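Snack bar

A snack bar is a small, single-serving food sold in bar form and eaten without preparation or utensils. The term covers cereal and granola bars, nut and fruit bars, filled wafers and many chocolate-coated products. Snack bars are usually wrapped one by one and sold either singly or in multipacks.
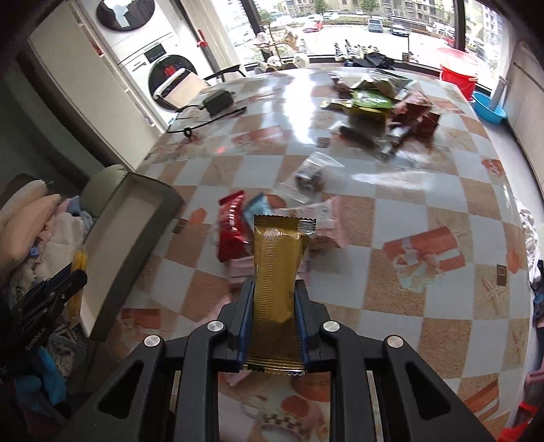 A snack bar in gold foil packaging, with other packaged snacks on a checkered tablecloth

Description

Most snack bars are made from a dry base such as oats, puffed rice, wafer or ground nuts, held together with a binder. Common binders are glucose syrup, honey, date paste and melted fat. Bars may be pressed and cut cold, or baked as a sheet and cut afterward. A coating of chocolate or a sugar glaze is often added at the end.

Texture depends mainly on how much water the bar holds. Baked bars and wafers are dry and crisp, while fruit bars are soft and tend to stick to their wrappers. A bar that mixes dry and moist layers will even out over time – the wafer softens and the filling dries – so a layer of fat is sometimes placed between the two.

Packaging

The usual package is the flow wrap, a tube of film sealed along the back and crimped at both ends. The ends are often cut with a serrated edge, which gives the film many small points where a tear can start. Film may be plain plastic, paper laminated with plastic, or plastic with a thin metal layer. Metallized film keeps out light and slows the passage of moisture and oxygen. Gold and silver finishes are also chosen for their look, above all for bars sold as gifts or holiday treats.

Date codes are commonly printed by inkjet or stamped into the seal. Multipacks are sold in cartons, trays or larger outer bags.

Because the film is made of several bonded layers, used wrappers are hard to recycle and many household programs do not accept them.

Production

Small producers often work in batches, pressing the mixture into trays by hand. The Clemberg bakery of Oltmont began this way, selling oat bars in paper sleeves at 50 cents each and making 400 on a working day. After it bought a secondhand wrapping machine from Leblanc, daily output rose to 2,000. Its range was later cut to 4 flavors. Ostolari, a wafer maker in the same town, used a similar machine for its hazelnut bar.

In larger plants the mixture is rolled into a continuous slab, cooled in a tunnel, slit into strips and chopped to length before wrapping.

Storage and serving

Unopened bars keep best in a cool, dry cupboard. Chocolate coatings may turn gray or white on the surface after a change in temperature. This is called bloom and is harmless, though it dulls the flavor. Bars containing nuts can go rancid when kept warm for long periods.

At home, snack bars are often set out in their wrappers with candy, cookies and other small packages, and guests help themselves. They are also packed in lunch boxes and carried on trips.

See also

Granola
Wafer
Flow wrapping
Confectionery

References

Xia, Wenjie. "Oat Bars and Wafers: Two Oltmont Bakeries." Retrieved 20/05/2019.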